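Teaching an arm to pick things up by hand: how I record my demos

I've had a few messages asking how I get clean demonstrations out of my little arm, so I've finally sat down and written it up. Most of this I learned by getting it wrong for a whole winter, so feel free to skip the bits you already know.

My setup is a Pradden arm with a two-finger gripper and a small camera on the wrist, and I drive it with a second, lighter arm that I hold in my hand (the leader). Whatever I do with the leader, the Pradden copies. I use Cemura to record, but the steps are much the same in anything else. If your arm lets you grab it and push it about directly, you can do that too - I'll come to that near the end.

Before you record anything

Clear the table. Then clear it again! I used to leave a mug and a screwdriver at the back and tell myself they didn't matter, and then the arm would only behave itself when the mug was there. Now I wipe down the table top and put out what the task needs.

Check the lighting while you're at it. I pull the blind down and use the same lamp every time, set off to one side. A bit of glare on the table is fine as long as you get it in your recordings as well as when you run the thing later.

Next, match the two arms. Put the leader in roughly the same pose as the follower before you switch on, or it'll leap across the room to catch up. Mine took a chunk out of a shelf in June. Keep the speed limit low for your first few goes.

Recording one go

1. Move to your start pose and stop. I like the fingers open and pointing down at the table, with the thing I want to pick up only just coming into the wrist camera's view.

2. Press record and wait for a slow count of two.

3. Move towards the object in one smooth go. Don't hunt around. If you drift off course, steer gently back and carry on, as those little corrections are worth having.

4. Slow down for the last bit, get the fingers either side, and close. Pause for a beat once you've got hold of it.

5. Lift, carry, lower, open, back away. Then stop recording.

Watch the wrist view while you do all this, and keep your eyes off the arm itself. That felt horrible for the first evening. But the arm will only have its cameras to go on later, and if you're peeking over the top at something it can't see, you're teaching it to guess. 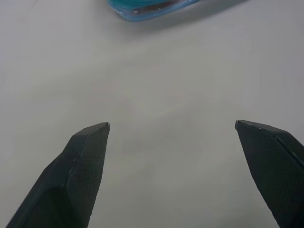 The start pose is worth a bit more fuss, too. I don't use exactly the same one every time. I shift it a few centimetres left or right, a touch higher, a touch lower, and turn the wrist a little. My friend Nomvula Tshabalala nagged me into this after she watched my arm go proudly to the same empty spot on the table again and again. I'd recorded 70 goes with the object in one place and it had learned the place!

So now I move the object as well. I do a handful of goes near the left, a handful near the right, some close in and some far enough away that the arm has to travel before it can do anything useful. The long approaches are dull to record and I was always tempted to skip them. Please don't.

How many do you need?

My current pick-up task has 185 goes in it and works well enough to show people. I've got 2891 saved altogether, across every task I've ever tried, and a good chunk of the early ones are rubbish. Fewer tidy ones would have done me more good.

Throw out any go where you bumped the table, dropped the object by accident or stopped to scratch your nose. I watch each one back at double speed straight after recording it, while I can still remember what happened. Cemura lets you bin the last one with a single key, so it's no great chore.

If you're guiding the arm by hand

Put it in its floppy mode (on the Caruso arms it's a button near the elbow) and hold it behind the wrist, keeping your fingers out of the camera's view. If your hand keeps showing up, guide it through once, save the path, then let the arm play it back on its own and record that.

Take breaks, by the way. After half an hour my movements get jerky and I start rushing the grab, and you can see it plain as day in the recordings. I stop, have a tea, and do another batch later on.

Next time I'll go through training on what you've recorded, including the settings I use in Amach and the ones I wish I'd left alone.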